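February, a little after 9 at night

Long one today. I finished the inventory spreadsheet for the Drastdale shop around lunchtime and then lost the whole afternoon to reading about robots, which was not the plan at all!

It started with an article on Heltulholm, the warehouse people two towns over. They handle 3,934 different items and their machines pick maybe 800 of them without a person stepping in. The rest is bags, soft stuff, anything with a cord. I laughed out loud at that last part because cords are exactly what I'd pay to have taken off my hands. I spent half of last month's Sundays (well, it felt like it) sorting the returns bin at the shop, and every single thing in there had wrapped itself around every other thing.

So can machines do chores yet? My vacuum does the kitchen floor and then eats the fringe on the rug. The dishwasher is a robot if you squint, and I've loved it for years. But tidying a table - picking up the headphones, leaving the pile of cables where it is or coiling it nicer than I did - that's a whole other animal. A cable doesn't hold still while you think about it. You grab one end and the other end goes someplace new. I do it without looking, while I'm on the phone, and I couldn't tell you how.

Trondard has an arm for about $2,000 that you bolt to a bench, and I had it in my cart for a good ten minutes. Then I read the reviews. One man got his to fold washcloths after 300 tries and he sounded so proud that I nearly bought it anyway. I didn't. I bought a box of velcro ties and some soup.

I do think it's coming, though. Five years ago I'd have said never, and now I'd say the headphones first, then socks, and the cables dead last. Anyway, the soup was too salty, I still owe Nazarenko an invoice, and I'm going to bed before I open that cart again. 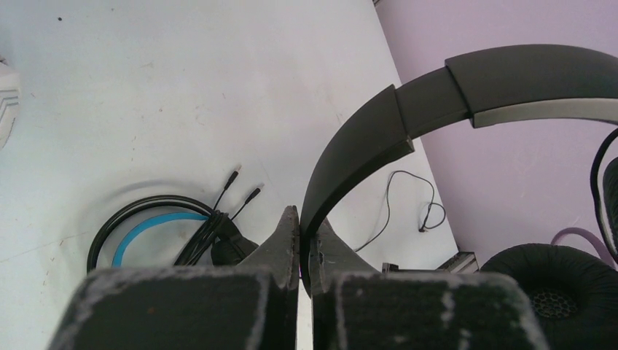

Okay, one more thing and then lights out - I want to get the label printer going before we open tomorrow, and I need to bring the good scissors back from home.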